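Looking after your Kumby drawstring bag
Section 7: Washing, drying and re-threading the cord 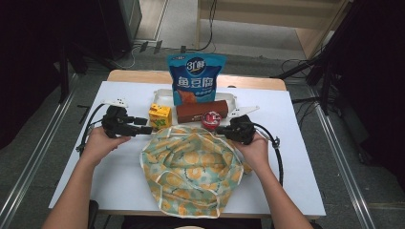 A well-kept cotton bag just gets softer and nicer with every wash, so it's worth doing this part properly! Set aside an evening for the first wash and you'll soon do it without the booklet.

1. Empty the bag and turn it inside out. Shake the crumbs out of the corners (bread bags are terrible for this).

2. Pull the cord out completely and tie its two ends together. Wash it in a small net pouch.

3. Wash at 37 degrees with a mild liquid soap. Dark prints go in on their own the first time.

Caution: no bleach, and no fabric softener if you keep bread in the bag. The loaf will taste of it for days.

4. Tug the seams straight and dry the bag flat or on a line. Leave it inside out – the print keeps its colour far longer in strong sun.

5. Iron on the cotton setting while still slightly damp.

6. Fix a safety pin to one end of the cord and work it round the channel. Lovely job for a rainy afternoon.

Note: the cord is 58 cm long when new. If yours has shrunk or frayed, Larbridge sells spares in every colour, and the thicker one fits too.

7. Knot both ends twice and trim the tails.

Stains from beetroot or berries: see page 28.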